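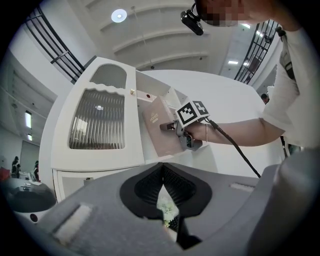

How do you keep books in a cabinet with glass doors without the covers fading?

Keep the cabinet out of direct sun, leave a little space behind the books and dust them twice a year.

The owner of Urska, a small furniture shop in Skesthorpe, has been giving that answer for 20 years. She sells white display cabinets, many with textured glass, and most buyers want them for books.

"Frosted glass softens the light, but it won't stop it," she said. "Pale covers and gold lettering show wear first, so I put those on the lower shelves."

Her own cabinet holds 200 books. She wipes the glass with a damp cloth and leaves the doors open for an hour in the morning.

"People pack the shelves too tight," she said. "If you have to pull at the spine, take one book out."

She charges $35 to refit a loose knob. December is her busiest month for that.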